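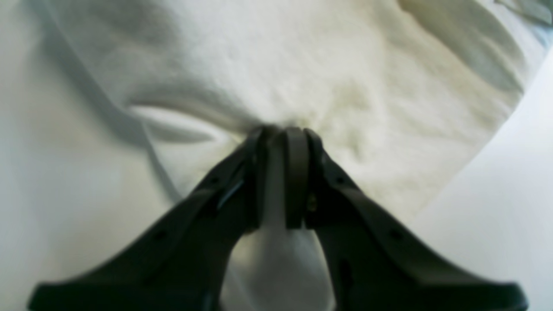
I have been folding laundry wrong my whole life, or so my brother-in-law Maximiliano Gallardo informed me last July, standing in my own kitchen with one of my own shirts over his arm. He's a drawer-filer. I'm a stacker. What we agree on is that you need a big pale surface, because on a patterned bedspread you lose track of your edges. Put some crumpled off-white cloth down on something smooth and light and you can still see where it widens and where it tapers, and that's half the job right there!

So this is my case for the table. Beds sag, couches are worse, and the top of the dryer (my mother's favorite, back in Ralevdale) is too small for anything bigger than a dish towel. I folded on the bed for years and my sleeves always came out crooked.

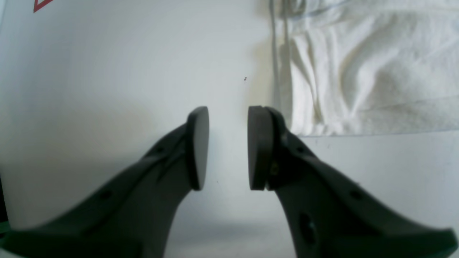
The other thing I feel strongly about is leaving stuff out while you fold. People clear the whole place like they're prepping for surgery, and then they're too tired to do the shirts. I say leave it. A big glossy white rounded thing taking up half of what's in front of you is no reason to put off the laundry. Fold next to it. You only need one clear stretch as long as a shirt.

Now, the lengthwise fold. Maximiliano swears by it and I fought him for months, but I've come around, mostly. You get a long skinny strip first, and then you can roll it or fold it in on itself, whatever your drawer likes. 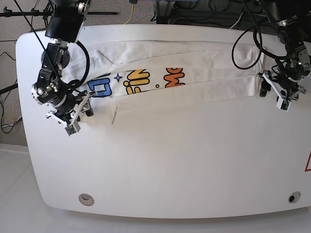 My one complaint is what it does to a printed shirt. All those cheerful letters end up in bits, a FIN here and a MO there, and I can't tell which shirt I'm grabbing in the morning. He says to fold with the print out. I say stack them and look at the top one.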